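Setting up the Himulent fine-work kit (and what to ignore in the manual)

The Himulent is sold by Brendasik as an add-on for small arms: a wrist camera, a forceps-style tool, a heavier round-ended finger and a suturing module with a synthetic tissue pad. The brochure promises "surgical confidence in an afternoon." I had the kit on my bench in Prisstead for most of November and I would put it differently. You can get it working in an afternoon if you skip 2 of the steps in the manual and redo one of them.

What follows is the order I settled on. It assumes your arm already homes properly and that you've read the safety sheet, which is the best-written thing in the box.

Before you start

Leave the arm powered off while you route the camera cable. The manual has you clip it down at the wrist first. Don't. Leave a slack loop, run the wrist through its full rotation by hand, and only then clip it. My first attempt followed the manual to the letter and pulled the connector out at the end of travel.

The manual is 41 pages long and the cable gets half a paragraph.

Step 1: Grip something that isn't a test block

The kit ships with foam blocks. They squash, they forgive everything, and they teach you nothing about closing force. Use something hard-shelled, slick and awkwardly shaped. Beetles and their kin are good for this, antennae and all. Bring the jaws in near the head end, close in the smallest increments the software allows, and stop as soon as you have contact.

The default closing force is 300 on the software's scale, and I could not find anywhere what the scale measures. Start at 50 and work up. Vasiliki Antoniadis, who answers the support mail at Brendasik, told me the units are "relative." Relative to what, I asked. I'm still waiting.
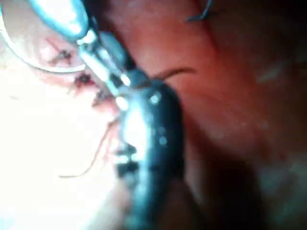

If the grip slips, clean the jaws before you touch any settings. A wipe with alcohol fixed it for me more often than the slider did. Also turn off the automatic exposure. Shiny objects send it hunting up and down, and any bright highlight near the jaws will wash out the very spot you need to see.

Step 2: Find your hover height

Swap to the round-ended finger and lower it slowly toward a flat surface, stopping short of contact. The brochure makes a lot of the automatic depth estimate. I wouldn't lean on it. Under the red lamp it gave me a different answer on nearly every run, and it was worst over patches with glare.

The shadow is a better guide. Set the lamp off to one side, watch the shadow's edge as it closes in on the fingertip, and save the position while there is still a gap. You now have a reference height that doesn't depend on the software's opinion. 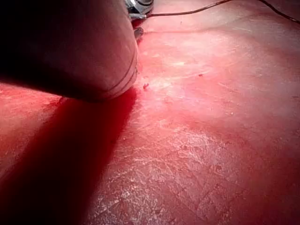
Save it under a name you'll recognize, too. The program offers "Position A" and will happily overwrite it the next time you press the same button, with no warning. Ľudovít Matoušek at Hájek, who lent me the arm, lost a whole evening of saved heights that way and now writes them on masking tape.

Repeat the approach from a second direction. If the two heights disagree, the finger isn't seated. Loosen the collar, push, tighten, try again.

Step 3: The suture pad

Now the part people buy it for. Fix the pad so it can't creep, bring the needle in on its curve, and let the wrist do the turning. Don't drag the needle through in a straight line; you'll tear the slit wider and blame the arm. Take up the slack before each knot. Loops of thread gather on the shaft very easily, and the software has no idea they are there.

Put the lamp back to its lowest setting if the middle of the pad goes white on screen. Trim the tails as you go and move them well clear of the incision, where they can't be mistaken for live thread.

A short incision closed with three knots is a sensible target. The manual's target is a full row at speed, and I'd leave that to the demo video.

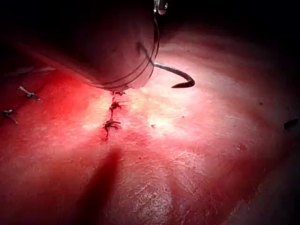

Problems you'll probably meet

Camera drops out when the wrist turns: the cable is clipped too tight. See above.

Tool creeps down while idle: hold mode is off by default. It's under Advanced, for some reason.

Thread wraps on the shaft: stop, back the wrist off the way it came, and clear it by hand with the arm paused. The "auto-unwind" button made it worse both times I tried it.

Picture is all red and hard to read: switch to the white lamp for setup and save the red one for later, if you want it at all. I never found out what it's supposed to improve.

Should you buy it?

The forceps tool is good, and I'd pay for that and the camera if they were sold alone. They aren't. The suture module is decent practice once you've thrown out the default settings, but I saw nothing that justifies the word "surgical," and the replacement pads are priced as if someone at Brendasik had noticed you can't get them anywhere else. Ask for a loan unit first, and ask what the force scale means. If you get an answer, please forward it to me.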